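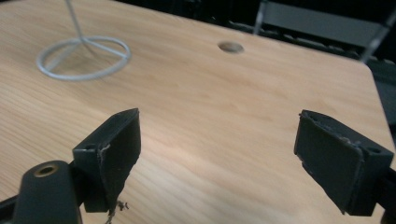
The Mondora Student Robotics Project has begun its grasping unit, open to all 34 members of the program. For the first exercise, a thin wire stand with a ring base is set on the wooden table, and students work toward it with the two-finger gripper. Thin wire is a demanding target for a beginner.

2/ Each team records its attempts in the Tiltar logbook. The class has entered 183 so far. Ekaette Shehu, program instructor, reviews the entries with every team.

3/ Final demonstrations are planned for November. Families are welcome. Registration details will be posted on this account.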